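Elegir pinza mirando un simulador

Llevo meses leyendo comparativas de pinzas hechas sin tocar una sola, y cada vez me convencen menos.
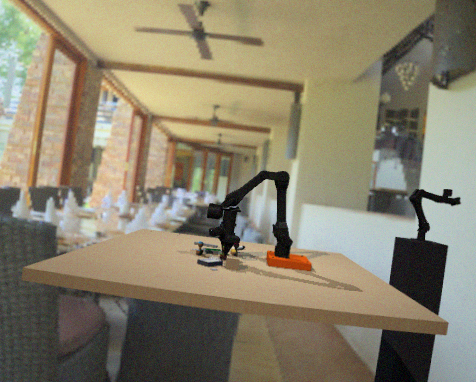
Lo que mide el simulador

Una pinza estrecha baja junto a un bloque del mismo tono que la mesa, con un comedor de servilletas blancas al fondo. Queda vistoso. Pero el fondo no pesa ni resbala, y del agarre dice bien poco.

En enero repetimos la prueba de Skollon: 1213 intentos simulados con la pinza de Pakham y otros tantos con la de Jaunzems. Ganó la primera, con 895 aciertos. Luego montamos las dos en el taller e hicimos 400 intentos con cada una - y ganó la otra, sin discusión.

Quien vende el ranking dirá que faltaba ajustar la fricción. Puede ser. Entonces que publique el ajuste junto a la tabla, y que diga con qué piezas reales lo contrastó. Mientras tanto, yo no compraría nada por una décima de diferencia.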